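Holding Kiwifruit at Zero: A Conversation with Deividas Priedītis
By Dušan Petkov
12/08/2026
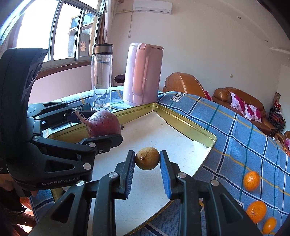

Deividas Priedītis has run the cold rooms at the Solldale packhouse for nine seasons. Before that he designed refrigeration for a dairy. He considers fruit the harder product of the two. Milk, he points out, does not respire.

Solldale stores green kiwifruit for growers in the Estness valley. Harvest starts in November and the last rooms are emptied the following spring. Between those dates the fruit has to stay firm enough to pack and ship, then soften on schedule for whoever buys it. Most of our conversation concerned the first half of that problem.

I asked him to begin with intake. The fruit is sampled for soluble solids and dry matter before a block is cleared for picking. Soluble solids are read from a drop of juice on a refractometer and give the sugar at that moment. Dry matter takes a slice, an oven and a balance.

"Growers want to talk about Brix because they can read it in the row," Priedītis said. "I look at dry matter first. The starch in the fruit at harvest is going to become sugar later whatever I do. If the dry matter is low, I can store that fruit perfectly and it will still taste of very little."

Clearance is by block. He will accept a block with a wide spread in fruit size, but he is reluctant to take one with a wide spread in maturity, and he has sent samples back for a second reading when two ends of the same block disagreed. Mixed maturity means mixed softening, and a few soft fruit in a bin will affect the ones around them.

After picking, the bins stand under cover with air moving through them before they go into the cold. This is curing. The picking scar at the stem end is an open wound, and Botrytis enters there. A period at ambient temperature lets the scar dry and the tissue behind it build some resistance. Solldale cures for two days in normal weather.

"The refrigeration man in me hated this," he said. "In dairy you pull the heat out immediately, always. My first season I shortened the cure because I wanted the rooms full and stable. We had stem-end rot in one room at a level I am not going to give you for publication. The next season I cured properly."

Cooling follows in two steps. A forced-air tunnel takes the pulp down to 2 degrees Celsius, and the room takes it the rest of the way to zero over several days. The setpoint is zero, with the air allowed to move half a degree on the warm side and almost nothing on the cold side. Kiwifruit freezes a little below zero, the exact point depending on the sugar in it, and early-season fruit has less sugar and so less protection.

Each main room holds 700 bins. Last season Room 3 was closed with 419 because a late block failed its clearance, and Priedītis spoke about that room at some length. A part-filled room is awkward. The air leaving the coil takes the easiest route back, and with bins missing that route is the gap.

"You get a river and you get ponds," he said. "The return-air sensor sits in the river and tells you everything is fine. I had pulp probes in the ponds, so I knew it was not fine. We restacked it over a weekend, closed up the lanes, and hung a curtain across the empty end. The spread in pulp temperature came down to four tenths."

He places probes in fruit, never only in air, and calibrates them in an ice slurry before the season and again at midpoint. The control system was supplied by Unuva and logs every ten minutes. He exports the logs weekly and plots them himself. He has asked Unuva for a report that shows the difference between coil temperature and air temperature as a single trace, and is still waiting for it. That difference matters to him because a colder coil strips more water from the air. The rooms run at 95 percent relative humidity or slightly above. Fruit that loses enough weight begins to shrivel at the stem end, and the weight is also what the grower is paid on.

Humidity has an upper limit in practice. Free water on the fruit encourages rot and collapses cardboard. He does not use misting. His method is coil surface: the evaporators at Solldale are larger than the heat load requires, so they can run only slightly colder than the room.

We moved on to ethylene, which occupied the largest part of my notes. Green kiwifruit makes very little ethylene while it is firm and reacts strongly to small amounts from outside. Priedītis works to a ceiling of 0.01 parts per million in the long-term rooms. Propane forklifts are banned from the building. Apples are banned from the building as well, including in lunch bags.

"People accept the forklift rule," he said. "The apple rule they think is a personality problem. I understand that. One apple in the canteen is probably nothing. But I do not want to have the discussion every morning about how many apples is something."

Scrubbing is done by a heated catalytic unit, one per pair of rooms. Air is sampled at the return and analyzed on a gas chromatograph in the small laboratory behind the grading line. A rising reading can mean a leak from outside, a failed scrubber or rot in the stack, since infected fruit produces ethylene of its own. He checks them in that order, because the first two can be settled in an hour and the third requires opening bins.

Four of the rooms are run under controlled atmosphere, at 2 percent oxygen and 5 percent carbon dioxide. The carbon dioxide is the figure he watches more closely. Higher levels slow softening further but can damage the core of the fruit, which then softens unevenly, with a hard center inside ripe flesh. He has seen this in fruit from elsewhere. It cannot be detected on the grading line.

Room 6 stayed sealed for 104 days last season. On opening, the average firmness was good and the rot count was low, but a second group of fruit had gone noticeably softer than the rest. He traced it to bins from the Amarasinghe orchard, picked from the lower rows.

"The average was a beautiful number," he said. "I do not ship the average. I had to run the whole room across the line and grade by firmness, and that is labor the grower did not plan for. Amarasinghe was fair about it. We now pick the lower rows separately and they go into an air room for early sale."

Firmness is measured with a penetrometer, two readings per fruit at the equator with the skin removed, taken at right angles. Samples are drawn every two weeks from air rooms and at opening from the sealed ones. I asked whether nondestructive methods had replaced this. Solldale trialed an acoustic tester on 505 fruit, each of which was then cut and tested in the usual way. The agreement was acceptable in the middle of the range and poor for firm fruit, where he most needed it. The tester went back.

Energy is the largest operating cost after labor. Fans run continuously during pulldown and are cycled once a room is stable, with the off period limited to whatever keeps the top layer within tolerance. Defrost is by demand, triggered by pressure drop across the coil. Under the old timed schedule the coils were defrosted whether they carried frost or not, and each cycle put heat into the room.

Toward the end I asked what he would change if the building were being designed again. He wanted smaller rooms. A room that takes six days to fill spends those six days with its door opening, and the first bins in are waiting for the last. He would also move the laboratory, which shares a wall with the compressor hall and makes the balance drift.

The subject of conditioning, in which stored fruit is deliberately exposed to ethylene so that it reaches the store ready to eat, came up only as I was leaving. Solldale does it in a separate building downwind, with its own staff entrance. Priedītis has no responsibility for it.

"I keep it hard," he said. "They make it soft. We have lunch at different times."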